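October, Friday, 4:40 pm

Back on the replay bug in Prestia, the kart game. Keegan Lévesque says ghost cars drift off the line after the second lap on the Cemusville track. Confirmed on my machine. Lap one is clean, lap two is off by a car width, lap three the ghost goes through the pit wall.

Ran 200 replays overnight with the physics step locked. 14 of them drifted, all on Cemusville, none on the other tracks. So it isn't the recorder itself. My guess is the jump before the bridge. The landing check reads the frame time instead of the fixed step – same mistake we had in the boost pads last spring.

Changed the landing check at noon. Two drift cases left after that, both with the Nuttall kart, which has the odd wheel base. Haven't looked at its collision box yet. Tracey Bloxham built that one and is back next week.

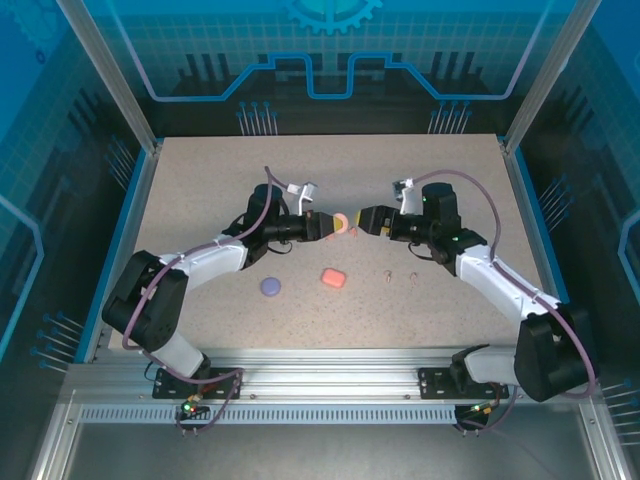
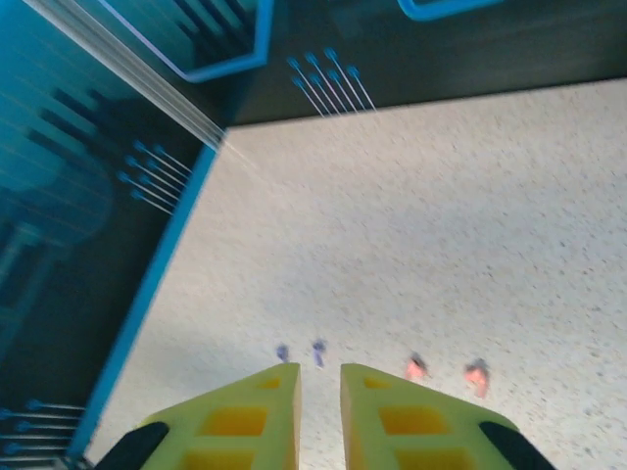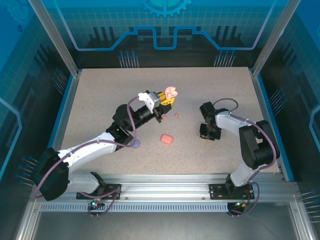
Speckled tabletop, three views.

Save files: a full race replay is still too big. Alfie Oakley wants 1,000 ghosts on the leaderboard at launch and the loader stalls at nearly half that. Tried storing only input changes. Much smaller, but then any drift bug shows up as a broken ghost, so this has to wait for the fix.

Karlijn Michiels asked if old saves from the Prudemico build will load. They won't. Told her to keep the old build on the test machine until the demo is out.

To do:
Nuttall kart, collision box
Rerun the same 200 with the new landing check in
Ask Wayne Horrocks for the controller logs from his split-screen crash
Put the ghost color setting back in the menu, I took it out by mistake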